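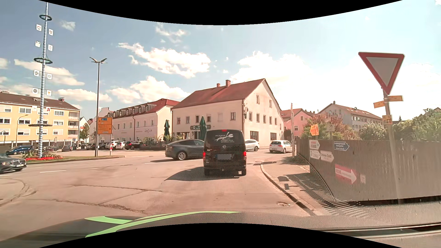
The technician who looks after the forward camera on Sultico's test car starts at 6 a.m. with the windshield. "Glass first, then the bracket, then the software," she said. "If you go in the other order you calibrate the dirt."

The camera sits behind the glass on a three-screw bracket made by Zurnis. She checks torque every 400 miles and swaps the screws at 2,000. 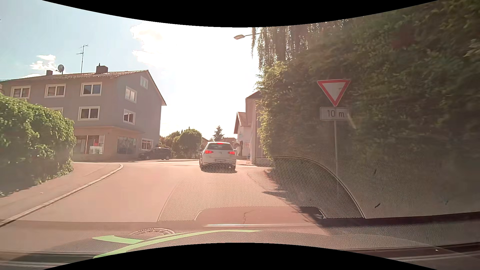

Forward camera view at a junction, with the dashboard reflected across the lower part.

Reflections take up most of her bench time. The honeycomb pattern comes off the dash, and the lane detector used to read parts of it as road edge. "We mask it by region. The mask is redrawn whenever the bracket moves, even by a hair."

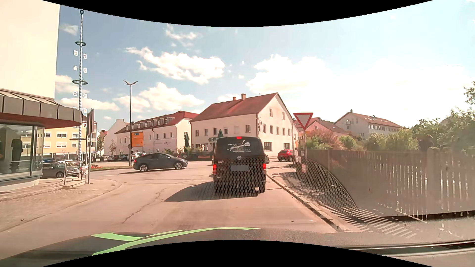 Brake light detection is checked separately. She replays stops behind other vehicles and compares the output with hand labels, 265 clips in the current set. High-mounted lights are scored on their own. "A van carries that light at the roof edge. On a hatchback it can be somewhere else. I want both in the set."

The Tsao recorder gets a new drive in March. Its fan filter she cleans by hand. 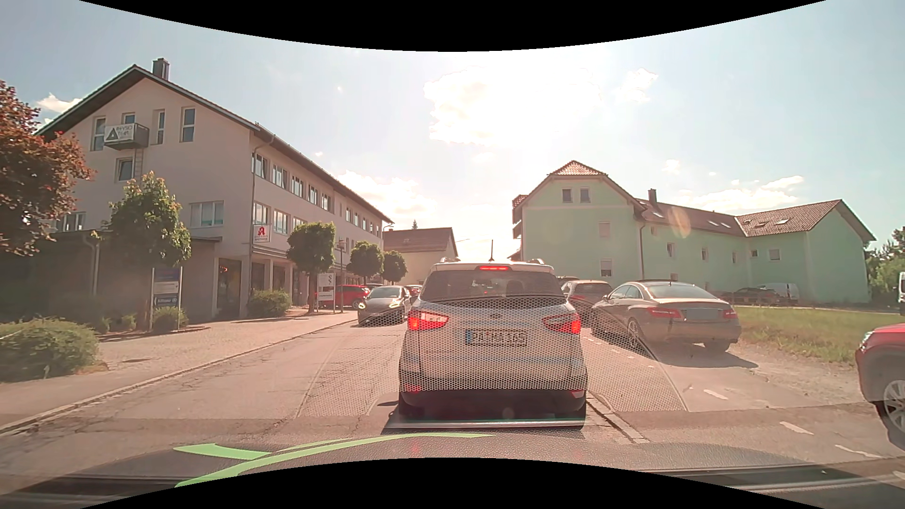 Behind a silver-white SUV, brake lights on, oncoming car to the left.

Comments (3)

gremero_fan: Which mask format? Ours breaks on every update.

benchtop: Matte cloth on the dash cured most of this for us.

oldwrench: 2,000 seems early for screws.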